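My hands and the long rein

In my last post I wrote that I would explain what happened with my hands this autumn, and two readers asked me about it, so I try to do it now. It is March 2022 and I have been riding Breris for a little more than a year. She is a bay mare, quite sensitive in the mouth, and she was the one who told me that I had a problem.

For a long time my teachers said "quiet hands, quiet hands". I understood these words but I did the wrong thing with them. I made my hands quiet by making them stiff. I pressed my elbows to my ribs, I closed my fingers very hard, and I looked down to check if the hands were moving. From the fence it maybe looked tidy. For the mare it was like having two fixed posts at the end of the reins, and when she wanted to stretch her neck in the walk, she met the posts every time.

Tanvir Cassim, who teaches me now, watched this for 15 minutes without a word. Then he asked me to drop the reins on her neck and only walk. He wanted me to notice how much the head of a horse moves in the walk. I had read about it of course, but I had never given enough rein to let it happen. Her head went forward and down, then back, and again, at every stride. It was a lot of movement and I had been blocking most of it.

After that we did an exercise which I still do at the start of each ride. I hold the reins in the normal way, but I put one finger of each hand lightly under the saddle cloth at the front. I walk one long side like this. Then I take the finger away and I let the elbows open and close with the head, as if somebody is slowly pulling a drawer and pushing it back. The hands stay quiet compared to the mouth of the horse, and they have to travel quite far compared to my own body. It took me almost 50 years to understand this sentence, so please do not worry if you need to read it two times. 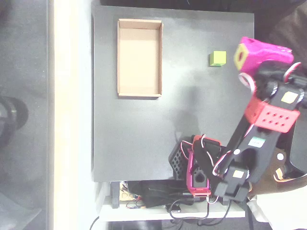

Should the hands follow in the trot in the same way?
The elbows still have to open and close, but in rising trot it is your own body which goes up and down while the horse's head stays fairly steady. When you rise, the elbow opens a little so that the hand can stay at the same height. When you sit, it closes again.

For me the rising trot was harder than the walk. When I went up, my hands went up too, and Breris put her nose in the air. Tanvir gave me a short piece of soft rope and tied it loosely between the two front rings of the saddle, and I kept my little fingers on it for half of a circle, then let go for the other half. In the beginning I grabbed the rope like a person on a tram. My shoulders were very tired the next day, and I think this shows where I had been holding.

The canter I will leave for another post. I can say only that the walk has helped it, and that on the left rein I still lose the outside hand.

There is also the question of which reins to use. I had thick rubber ones, and my hands are small, so I closed the fist more than I needed to. Now I ride with thinner leather reins with stops sewn on them. I can feel when one side is sliding, because the stop is no longer in the same place. On rainy days I wear gloves, otherwise I do not.

My friend at the Jundora yard lent me an old riding manual from 1958. The language is severe and all the riders in the drawings look like officers, but there is a page on the elbow which says nearly the same as Tanvir. It says the arm should "belong to the horse" below the elbow and to the rider above it. I copied this on a card and put it inside my tack box.

I also rode Masson again for one lesson, the big grey gelding I learned on. He is kind and he leans. With him I had always believed that heavy contact was normal. This time I gave the rein forward each time he leaned, only for one stride, and took it back softly. He was surprised, and he tripped once. By the end he was carrying his head by himself for maybe 5 strides before he tried again. I was very proud of these strides.

Next month there is a small clinic at Grustico and I have put my name on the list for the group lesson, flatwork only. I will bring Breris if the farrier comes in time. Her left front shoe is a bit thin already.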